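Vistley Film Center
Frequently Asked Questions: Preview Screenings

The answers on this page apply to preview screenings held at the Vistley Film Center. A preview screening is a showing of a feature film before its general release, arranged with the film's distributor. Regular showings, the repertory series and private rentals have their own terms, which are printed on the back of the season brochure.

TICKETS AND REGISTRATION

How do I find out which previews are coming up?

Previews are listed on the calendar page as soon as the distributor has given permission to announce them. In many cases that permission arrives only a few days before the showing. Members receive an email when a title is added, and the same listing goes up on the board in the lobby. Staff at the box office cannot discuss titles that have not been announced.

Do I need to register?

Yes. All preview tickets are issued through Gedix, our ticketing service. You will need a Gedix account with a working email address. If you already have an account from buying tickets to regular showings, you may use the same one. Tickets are sent to your account and can be shown on a phone or printed at home.

How many tickets can I request?

Each account may request 2 tickets per preview. The second ticket may be used by any guest who meets the age requirement for the film. Requests from several accounts using the same email address or payment card are combined, and the extra tickets are returned to the pool.

Are preview tickets free?

Most are. When a distributor charges for a preview, or when the showing is a benefit, the price appears on the calendar page and again before you confirm your request. Free tickets carry no booking fee.

Does a ticket guarantee a seat?

A paid ticket does, provided that you arrive before the doors close. A free ticket does not. Distributors generally ask us to issue more free tickets than there are seats, in the expectation that part of the audience will not attend, and seating is then first come, first served. The Fujimoto Auditorium, where nearly all previews take place, has 175 seats, and a number of these are held for press and for guests of the distributor.

I have a free ticket and was turned away. What happens now?

Please give your name to the member of staff at the auditorium door before you leave. You will be placed on the priority list for the next free preview, and your request will be processed ahead of general requests. Priority applies once and cannot be passed to another person.

Can I transfer or sell my ticket?

You may transfer a ticket to another Gedix account holder up to the time the doors open. Tickets may not be sold. Accounts found to have offered preview tickets for sale will be closed to further preview requests – this applies to members and non-members alike.

What if I can no longer attend?

Please release your tickets through your Gedix account. There is no penalty for doing so, even on the afternoon of the showing. An account that misses 3 previews in one season without releasing its tickets will be moved to the waiting list for the rest of that season.

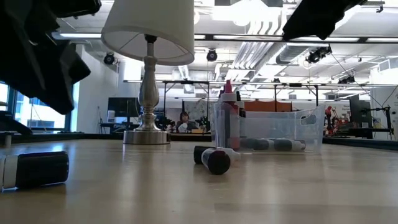

Table lamp, marker and squeeze bottle on a wooden tabletop.

ARRIVAL AND SEATING

When should I arrive?

Doors normally open 45 minutes before the start. For free previews we suggest that you be in line by then. The line forms along the side wall of the lobby, to the left of the box office, and the end of it is marked with a sign when it reaches the street.

Can someone hold my place in line?

One person may hold a place for one guest. Larger parties should arrive together. Short absences are permitted if you tell the people next to you.

Will I be admitted after the film has started?

For paid previews, latecomers are seated in the back row, if seats remain, until the opening titles have ended. For free previews, unclaimed seats are released to the standby line shortly before the start and late admission is not possible.

Are trailers shown?

Sometimes. A distributor may ask us to run the trailer for another of its titles, but there is no general program of trailers or advertising at a preview. The feature begins at the time printed on the ticket, or within a few minutes of it. If there is an introduction, it is included in the printed time.

Can I choose my seat?

Seats are not numbered. The reserved rows are marked with paper bands, which should be left in place. Any reserved seats that are still empty when the introduction begins will be opened by the house manager, who will say so aloud.

PHONES AND RECORDING

Why am I asked to put my phone in a pouch?

Some distributors require it as a condition of lending the film. At those showings, phones, smart watches that can record, and tablets are placed in a sealed pouch that you keep with you. The pouch is opened in the lobby after the showing, or at any time if you step out. The calendar page states whether pouches will be used. If you do not wish to use one, you are free to decline, but we cannot admit you to that showing.

May I take photographs before the film begins?

Yes, at showings where pouches are not in use. Photographs of the lobby and of the stage during an introduction are welcome. Recording any part of the film, including the credits, is not allowed. Anyone seen recording will be asked to leave, and the incident will be reported to the distributor.

What is an embargo, and does it apply to me?

An embargo is a date before which reviews may not be published. It applies to accredited press, who agree to it in writing. Members of the public have made no such agreement, although a distributor may ask from the stage that viewers not give away the ending. We ask audiences to respect that request in the days following the showing.
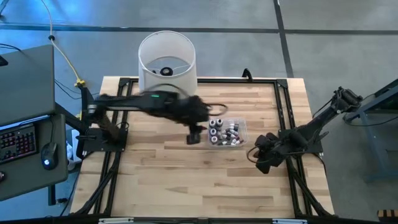
Press wishing to attend should not use the public ticket system. Accreditation is handled separately, as set out in the next section.

PRESS AND CRITICS

How do I apply for accreditation?

Write to the press office with your name, the publication or station you work for, and links to 2 recent reviews or features about film. Work in any language is accepted. Applications are read by Lionel Pichon, head of programming, and a reply is usually sent in roughly a week. Accreditation runs for one season and must then be renewed.

Are bloggers, podcasters and student writers eligible?

Yes. We consider how regularly the work appears and whether it deals with film. Audience size is not a factor. Student writers should include a short note from their editor or faculty adviser.

Can I receive a screening link instead of attending?

The Center does not own the rights to the films it previews and cannot decide this on its own. When a distributor makes a link available, it is delivered through Bekix and is tied to your email address. Links carry a visible watermark and expire without notice. Questions about playback should go to Bekix support; questions about whether a link exists should come to the press office.

Are stills and production notes provided?

Where the distributor supplies them, they are sent with the confirmation of your seat. Credit lines must be printed as given.

ACCESSIBILITY

Which services are available at previews?

The Fujimoto Auditorium is reached by a level entrance from the lobby. Wheelchair spaces and companion seats are held until the start of every preview, including free ones, and can be reserved by telephone. Headsets for amplified sound may be borrowed at the box office.

Will the film have captions or audio description?

This depends on the copy we receive. Preview copies are often made before captions and description tracks have been completed. When we know that a copy includes them, the listing says so. If you rely on either service, please contact us before requesting a ticket, and we will ask the distributor on your behalf.

CHANGES AND CANCELLATIONS

Can a preview be canceled?

Yes, and on occasion at short notice. Release plans change, and a distributor may withdraw a title after it has been announced. Ticket holders are notified by email through Gedix. Payments for canceled previews are refunded in full to the original card.

Will another film be shown in its place?

Only if this can be arranged in time, and only with a clear notice on the calendar page. You may return a paid ticket if you do not wish to see the replacement.

The version I saw was different from the one released. Is that normal?

It can be. A preview may be a late cut, with music, visual effects or credits that are not yet final. Where the distributor tells us that a copy is unfinished, a note to that effect is read out before the film begins. Running times given in our listings for such copies should be treated as provisional.

Are previews held all year?

The preview season pauses in May for maintenance of the projection and sound equipment. Requests to join the mailing list are still accepted during that month, and box office staff will answer messages about existing accounts as usual.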